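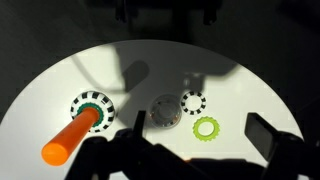
Station 2 from the wrist camera. Striped rings, geared ring, orange rod, clear cup.

Arm on the assembly bench, six weeks in
Posted in: Shop floor and shift work

prudstead_nights
We had one bench switched over to an arm in August and I said I'd report back. The job is small assemblies: green ring seated in the striped ring, orange rod up through the middle. Two sizes of striped ring. Four of us used to do it by hand, now two of us look after the arm and the other two have gone to packing. Same pay so far. The target was 1,008 a shift with four people and they've kept it at that for now.

Main change for me is that my wrists don't ache by Tuesday. Main complaint is that I spend the shift watching.

ekpo_line4
Same pay "so far" is doing a lot of work there. Did the two who moved get asked?

prudstead_nights
One asked to go. The other was told. He's not happy and I don't blame him, packing is a colder room and he's on his own most of the night.

Danjuma Oyewole
I do the setting up on a similar bench at Girkum. Does yours cope with the clear cup? Ours was hopeless with anything see-through for the first month. We ended up changing the lights twice.

prudstead_nights
Mixed. It got stuck on a cup 30 times in one shift, which meant one of us walking over 30 times. Better since they moved the lamp, but you still get a big shadow off the arm across the table.

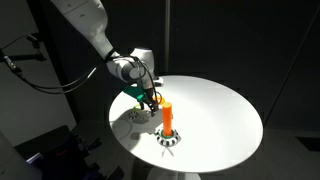

Same table from further back, rod upright in its ring, second striped ring over by the gripper.

ginger_tom
Is that the whole bench? One round table? We had four stools and a radio in less space than that.

prudstead_nights
That's the table, yes. The parts racks are round the corner. No stools now, and I do miss the talking. You can't chat across it when one of you is on the screen.

Abimbola Aliyu
I'm a rep at Skalent and I'd push on two things. Get the retraining in writing, with a grade attached to it. And ask who carries the blame for the count when the arm stops. Our lot were marked down for stoppages they had no way to prevent, 138 of them before anyone upstairs agreed to take them out of the figures.

ekpo_line4
Agree with the second. On the first, we had it in writing and it was still one afternoon and a handout.

Abimbola Aliyu
Then it was badly written. Ours says hours and who signs it off.

ginger_tom
I'll go against the grain. I did hand assembly for over 30 years and I've had both thumbs operated on. If a machine wants to put rods in rings all night, let it. Fight about the wages.

ekpo_line4
Easy to say when you've finished. There were four jobs on that bench and now there are two.

ginger_tom
There are still four people being paid, he said so in the first post.

ekpo_line4
Until packing gets one as well.

prudstead_nights
Packing is being looked at, so he's got a point. Meeting is next month. I'll ask about the stoppages and about hours for training, and whether the two of us can swap with packing every other week so it isn't always the same person in the cold – I'll post what they say.

Danjuma Oyewole
Ask for a second lamp while you're in there.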